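Keeping black clothes black (and fluff-free)

Posted March 3, 2026

I own far too much black. Jackets, jumpers, a big heavy throw that lives on the spare bed, three pairs of trousers I can only tell apart by the pockets. I did a big sort through the lot in February and wrote down what works for me, mostly so I'd stop texting the same advice to my sister one message at a time!

Washing

Turn everything inside out. Yes, everything, even the things with fiddly sleeves. The rubbing in the drum is what greys the surface, so let the inside take it. I wash at 30 on the shortest cycle that will do the job and I keep the drum half full, as a crammed load comes out with white powder streaks in every crease. Liquid detergent helps with that too (I swapped over years ago and wouldn't go back).

Towels never go in with blacks. I know you know. I still did it once, in our first flat in Musbridge, and I was picking pale fluff out of a wool coat until Easter.

Drying

Out of the sun if you can. A shady bit of line or an airer in the hall is fine. Give each piece a good hard shake before you hang it, holding it by the shoulders, and pull the sleeves straight while they're damp. If you leave them twisted they dry twisted, and then you're ironing things that never needed it.

Fluff and pet hair

A damp rubber glove beats most rollers, in my opinion. Stroke one way only, top to bottom, and rinse the glove when it gets furry. Maritza Tello from our swap group does hers with a barely damp sponge and swears it's quicker on thick fabric, so try both. Tape is all right in an emergency, but it can leave a slightly tacky patch that collects even more.

Check over the floor before you lay anything dark on it, by the way. Ours is patterned and hides crumbs beautifully, right up until they're stuck to the back of a black jacket.

Cuffs and folds

On matte black cloth the light picks out the tops of the creases, and a sleeve that's bunched and gathered at the cuff gives you plenty of them. Smooth it down from the shoulder, ease the cuff out with your fingers, then hold the steamer a hand's width off and let it drop. Don't press an iron straight on to it or you'll get a shine that won't budge. If you must iron, put a clean tea towel in between and lift, don't drag.
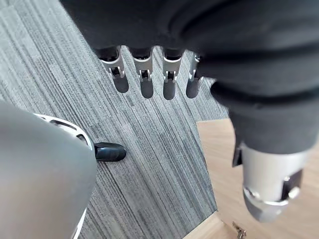

Putting it all away

Wide hangers for anything with weight in it, and leave a finger's gap between each one. Heavy jumpers get folded, sleeves tucked behind. I keep the throw in an old cotton pillowcase, which stops dust settling, and I write what's inside on a luggage label so I'm not opening every bundle looking for the one I want.

Recent tips
Getting candle wax off a tablecloth
Descaling the kettle without the smell
Which jars are worth keeping
Squeaky drawers, five-minute fix
Musbridge swap day: what to bring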